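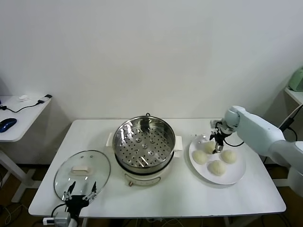 Frequently Asked Questions: Hurnton Readers' Swap

What is the Readers' Swap?
A monthly book exchange by mail. You send a book you have finished to another member, and a different member sends one to you. It is run by Tiburcio Espinoza through the Hurnton book blog.

Who can join?
Anyone 16 or older with a mailing address in the United States. Each round is limited to 40 people. If a round fills up, your name goes on the list for the next one.

What does it cost?
There is no fee to join. You pay the postage on the book you send. Media Mail is fine.

What kinds of books can I send?
Fiction, memoir, history, cookbooks, poetry and graphic novels are all welcome. Please don't send textbooks, advance copies marked "not for sale," or library discards with the pockets still in them.

Does the book have to be new?
No. Creased spines and a name inside the cover are OK. Missing pages, mold and heavy highlighting are not.

How am I matched?
On the sign-up form you list up to 5 books you have enjoyed and anything you would prefer not to receive. Matches are made by hand from those lists and go out by email.

What if I already own the book I get?
Keep it, pass it on, or use it in a later round. We can't arrange a second match in the same month.

My book hasn't arrived. What should I do?
Give it three weeks from the date your sender marked it as mailed, then use the contact form. Include your round number and we will write to the sender.

Can I review the book on my own blog?
Yes. Add your link in the comments under that month's swap post. Reviews can be as short as 50 words, and they don't have to be positive.

Can I skip a month?
Yes. You are only in the rounds you sign up for. There is no December round, and sign-ups open again in January.

How do I leave the mailing list?
Use the unsubscribe link in any swap email. If you have already been matched, please mail your book first.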